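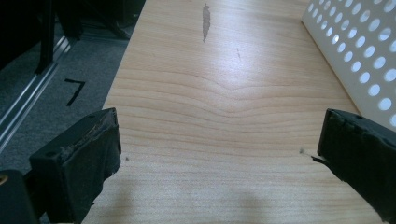
Bikach, October 25, 2018

I sat through another professional development day last month and came home with a folder about homework apps. The one our district likes is called Trusix. It costs the school money, it costs parents a login, and it promises to "personalize practice" for every child in grades three through eight. I have taught fifth grade math long enough to have heard that promise attached to workbooks, clickers and a cart of laptops that never held a charge.

So I read the folder. The big claim is that students who used Trusix for 15 minutes a night did better on a spring test than students who didn't. The study had 846 students in it. Sounds like plenty, until you get to page nine and find that only 309 of them used the app as often as they were told to, and those are the ones in the chart. The kids who quit in week two went missing from the results. I could make my own spelling lists look like a miracle if I got to leave out everyone who didn't study.

I asked about this during the question period. The presenter said engagement was "a separate conversation." I would have liked to have that conversation, and there was half an hour left to have it in.
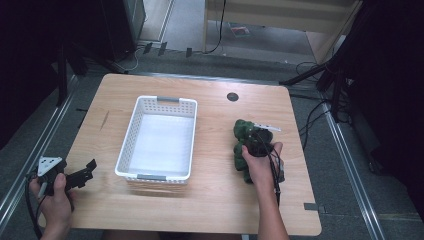 What I'd want to see first

My colleague Wenjie Kang is more patient than I am and thinks we should try it anyway. Her point is that ordinary paper homework has never been tested on our kids either, and she's right. Half of what I send home I send home out of habit. But paper doesn't ask for a three-year contract.

If the district wants my vote, let two classes use it and two classes skip it, count every child who started, and have someone other than the company grade the test. Run it from September to the winter break. I'd also like to know what happens in a house with one phone and three children, a situation the folder covers with a drawing of a smiling family on a couch.

Maybe it works. I've been wrong before, most recently about seating charts. For now my students will keep doing their ten problems in pencil, and I'll keep the folder in my desk for when the contract comes up.

Recent posts
Seating charts, and why I gave in
200 index cards and no plan
Are reading logs teaching anyone to read?
Guest post: Ilango Arumugam on grading less
The Cillard pacing guide, one year later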